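Shapes by the Seaside: What We Learned From a Wooden Puzzle
Project report by Ebbe Løken
Handed in 12/2/19

When our teacher asked us to choose an everyday object and study how it is designed, most of my classmates went straight for chairs and water bottles. I went home and dug through the toy closet, and I'm so glad I did! I ended up with a shape puzzle, the kind with chunky painted pieces that drop into a board, and I spent far more evenings with it than I had planned (my family can confirm this).

My main question was simple. Which pieces do small children find easy to place, and which ones make them stop and think? I visited the Tesier playgroup, where the children are between two and four, and over several weeks in April I watched 11 of them play. They made 95 tries in all, which I wrote down in a notebook that now has quite a lot of juice on it.

The first thing I noticed is that a square is a friendly shape. You can turn it a quarter of the way around and it still fits, so a child who grabs it any old way has a good chance of getting it in. The same goes for a cross shaped like a plus sign. I had expected the cross to be hard because it has so many corners, but the children just wiggled it until it dropped.

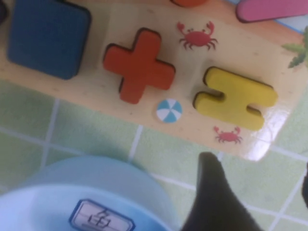

The letter H was another story. It only fits two ways, upright or upside down, and if you bring it in sideways it simply sits on top of the board and refuses to go anywhere. One little girl pushed on it with both hands for a good long while before she gave it a turn, and then she was so pleased that she took it out and did it again. I counted that as one try, though my lab partner thought it should be two, and we never did settle it.

I also wanted to know whether the pictures on the board help or get in the way. Ours has a beach theme, with red crabs and a beach ball, and the children loved the crabs. Several of them stopped in the middle of a piece to pinch the air with their fingers! My guess is that the pictures slow the puzzle down a little and keep children at it longer, but I would need a plain board to compare with, and I didn't have one.

If I did this again I would write down which hand each child used, and I would start earlier in the day, before everybody got hungry. I would also like to try thinner pieces, as the thick ones are so easy to grip that I can't tell how much of the success comes from the shape itself. My thanks to everyone at Tesier for putting up with me and my notebook.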